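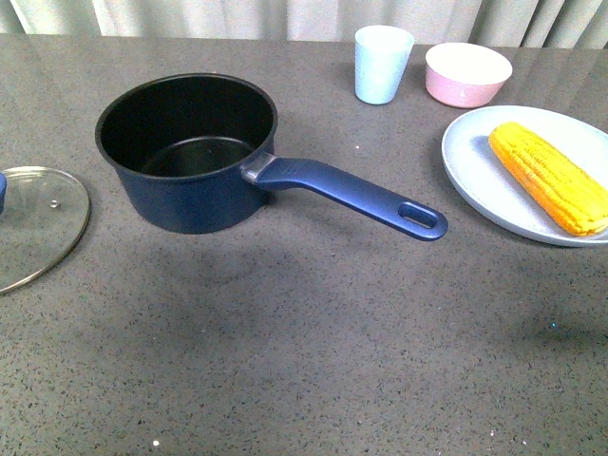 I've been cooking in the rental in Miltholm for 16 days now, and I have opinions about the cupboards. There are seven of them and I only trust two. So last night I pulled out everything I'd been avoiding and started over on the counter – pans one way, dishes the other – with a podcast going and a pot of tea going cold (typical!).

I'm keeping the blue saucepan, no question. It does my oatmeal, my soup and my late-night noodles, and I love a long handle with a hole in it because I can finally hang the thing up!

The dishes were harder.

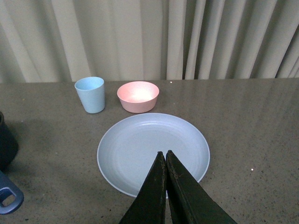
Miltholm Kitchen Notes, No. 25, p. 7

I'm so fond of the pink bowl with the light blue cup, they look like sherbet next to each other. The big pale plate is my toast-and-eggs plate and it's staying too, even if it hogs the drying rack. Everything else is going up on the high shelf until April, and if I haven't reached for it by then it goes to the thrift store. Next up is the spice drawer – I found 10 jars in there and three of them are cumin.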